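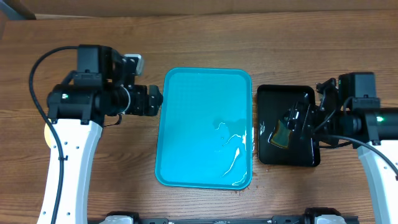 Two-arm cell on the tray table: what happens to the people who did it by hand?

Posted in Workplace and Shop Floor

Hằng Lò
I run the prep room at Rullach. In September we started moving pieces between trays with a pair of arms, one turquoise tray and one black one on the table. My crew used to do all of it, up to 2000 pieces a shift. Now one person stands by and the other two ask me every morning what they should do. Management says no jobs are going away, but I have no plan to show anyone. How did you divide up the work, and did pay change?

3 replies

dradik_mills
We did this at Dradik two years ago. Write down the new tasks before you talk to the crew. Ours were loading, wiping down, clearing stuck pieces and checking the count. We rotate every 40 minutes, as watching a gripper is harder on the attention than doing the job by hand. Everyone learned to stop and restart the arms in the first week. Pay stayed the same until people passed the restart training, then it went up one grade. Get that part in writing. We didn't, and it took months to sort out.

Also ask for the wipe-down time to be in the schedule. Ours was left out and people did it on their breaks.

tomk
just retrain them, thats what everybody does

packline_north
Depends on your volume. At Chaudhary we had 300 pieces an hour by hand and the arms did 100 when they started, so two people kept working at the next table all winter. Keep your hand station set up. The odd shapes still go there, and the people who know the product were the ones who taught the techs where to grip it.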